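Akomby opens the Stirninari Wiping Library, a free lending and advice service for marked boards, papers and walls

Akomby, the household care shop and workshop, is very pleased to announce that its new Stirninari service will open its doors to the public in July, offering free advice to anyone who has ever stood in front of a white surface with a damp cloth in hand and wondered whether they were about to make things a good deal worse.

The service takes its name from the lane behind the shop, where the first sessions were held two years ago at a trestle table under an awning. It has grown rather quickly from those beginnings. In the past year more than 600 people have come in with a question about a mark, a smudge or a spill, and a great many of them stayed for tea and told us about a second one.

"People come in quite apologetic, as though a bit of sauce on the wall were something to be ashamed of," said Ilse Buschmann, who founded the service and still runs the morning sessions herself. "I always tell them to sit down first. Most marks can wait ten minutes, and the worst damage I see comes from somebody scrubbing at a thing in a panic with whatever was under the sink."

White surfaces make up the largest share of the enquiries, and it is easy to see why. Food colour, felt pen, biro and the little streaks left by busy fingers all show up on white at once, and each of them wants handling in its own way. An orange or red smear may be food, crayon or lipstick, and a cloth that lifts one will happily spread another. Ballpoint ink is a different matter again, and tends to travel if it is made too wet.

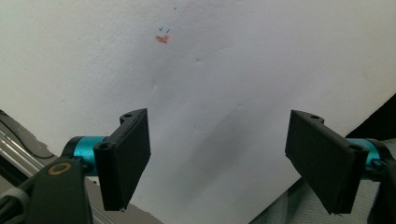

Visitors to Stirninari will be able to try things out for themselves on the practice boards, which are kept in the back room along with a cupboard of cloths, sponges, soft brushes and rubbers. There are 87 sample cards to browse as well, each one marked with a different everyday substance and labelled with the method that worked best on it. The cards were put together by Ilse and her colleagues over one long winter, and they have become something of a favourite with children, who like to guess the stain before turning the card over – the beetroot catches out nearly everyone.

The lending side of the service is new. Anyone living locally may borrow a Romari kit for up to seven days at no charge. The kit comes in a canvas bag and holds two soft cloths, a putty rubber, a small brush, a bottle of mild soap solution and a booklet of plain instructions, printed in large type. Borrowers are simply asked to rinse the cloths before bringing them back.

Paint and paper samples for the practice boards have been supplied by Meinecke, the decorating merchants next door, who have also kindly agreed to match small pots of paint for those walls where cleaning has done all it can.

"I do try to be truthful with people about that," Ilse said. "Paper especially. Once it has creased or gone rough you can't wash it back to how it was, and sometimes the kindest advice is to leave a small mark alone and hang a calendar over it."

Sessions will run from 10am until 1pm, with no need to book. Visitors are welcome to bring along a small sample of the affected material, or a photograph if the trouble is on a wall. Kits may be collected from the front counter at any time the shop is open.

Enquiries about school visits and group sessions should be addressed to Ilse Buschmann at Akomby.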